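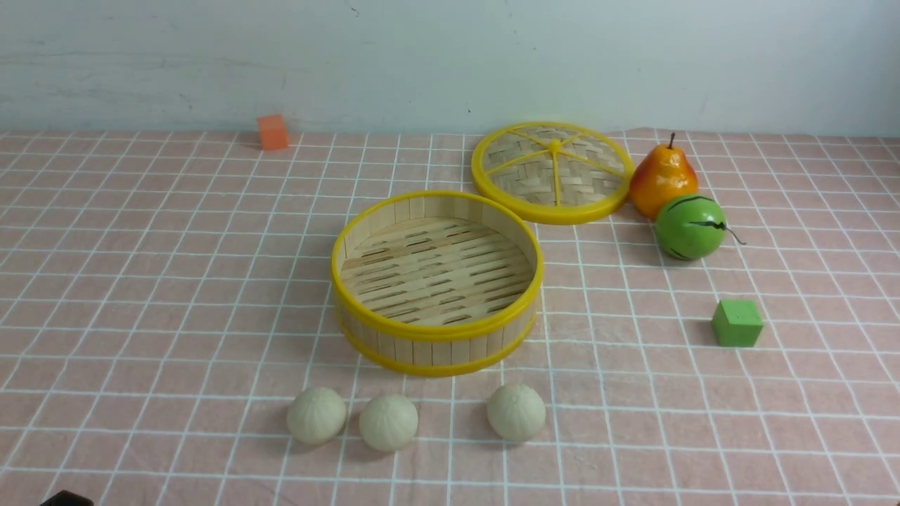

## Table helpers wanted, Trukelura play kitchen, Plulcombe

Five people needed. Paid sessions, short ones, starting as soon as we can get names down. Read to the end before you ring please, most of what people ask is in here.

Trukelura is a pretend dim sum table for small children and whoever brings them. Bamboo steamers, toy fruit, buns, coloured blocks, a pink cloth with white squares on it. Children fill the steamers, empty them, swap things over, put lids on. Started in January in the back room at Drastside and we now need more hands than we've got.

## What you'd be doing

- Laying the cloth and pulling it flat. It creeps. Back edge by the wall is the worst
- Putting out steamers and lids, lids OFF to begin with so children can see in
- Setting the food out on the cloth, not already in the baskets
- Playing along. Taking orders, being a customer, being told your bun isn't ready
- Clearing down, wiping, checking each piece back into its crate
- Looking over the bamboo for splinters and loose slats, anything doubtful goes in the mending box

Sessions are 42 minutes plus setting up and clearing. You're on your feet or on a very low stool, so do say if either is a problem and we'll sort somthing out.

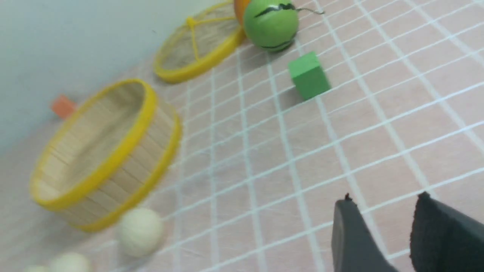 *Yellow-rimmed basket on the pink cloth, next to the wall.*

## Who we're after

Anyone 14 or over. Under 18s need a signed form from home. No qualifications. No cooking either, there's no hob and no real food on the table at any time.

Useful if you:

- can keep a game going with a two year old who has only one word for everything
- don't mind tidying the same basket again and again
- notice small things gone missing, blocks mostly
- can get to Plulcombe on your own steam (no pun meant), the bus stops at the Drastside end of the road

Experience in a nursery or playgroup is nice to have. Please don't be put off if you've none, two of the present lot had never done anything like it.

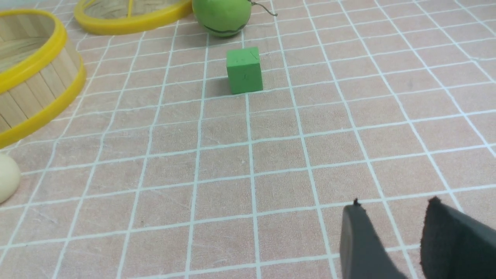
Blocks stand in for whatever the child says they are, by the way. Tofu, cake, soap. Please don't correct them. Same with the fruit, if it wants steaming it gets steamed.

## Pay and bits

Paid per session, setting up and clearing included, rate is on the form. Bus fare back if you keep the ticket. Tea. Training is one afternoon at Drastside, also paid, mostly learning where stuff lives and how to fold the cloth so the creases dont land in the middle.

We do a background check for all adults, we pay for it.
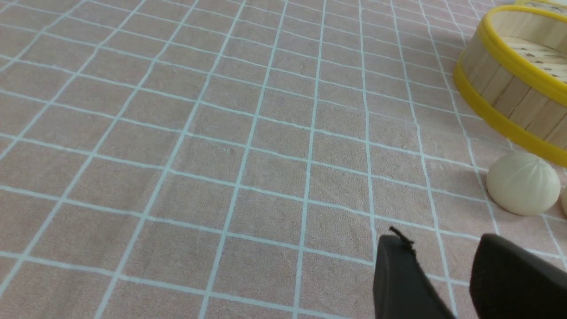

Buns are the favourite and they wander off in pockets, so pockets get a friendly look at the door. Yours too.

## How to apply

Pick up a form from the Kruger Room at Drastside, or leave your name and a number at the desk there and we'll ring. Quote 3694 so it comes to us and not to the badminton. A few lines on why you fancy it is plenty, no CV needed.

Forms back by 9/3/26. Informal chat after that, at the table, bring a child if you have to.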